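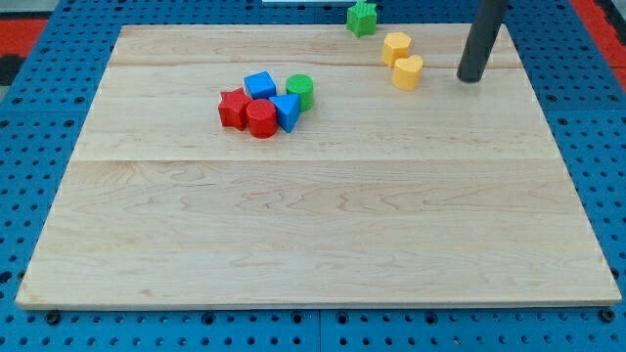

Shape blocks

Shape blocks are small solid pieces, usually of plastic or wood, made for young children to handle, sort and stack. Most are simple prisms: cubes, cylinders, triangular prisms and stars. They are sold loose or as part of a shape sorter, a box whose lid has a matching hole for each block.

Design

Each block keeps the same outline along its whole length, so that it can pass through its hole. A cylinder goes in at any turn, while a cube has four positions and a regular five-pointed star has five. Plastic blocks may have a finely textured surface, as with the red, blue and green ones on the maple board. Colour does not always follow shape - a set may hold cylinders in both red and green.

Sets

The Plerkik workshop began selling blocks in May with a boxed set of 89 pieces. A larger school set, the Otico, had 231 pieces and came with a flat tray. The Kratochvíl toy collection in Grusidik lists 1297 single blocks, over 900 of them plastic. Its list was last revised on 8/24/18.

Use

Children often begin with the cylinder and leave the star until later. Away from the sorter, blocks are grouped by colour, lined up or built into low towers. Triangular prisms stand on an end face or lie on a side - balanced on one edge, they tip over easily.

See also

Building blocks
Peg board
Stacking rings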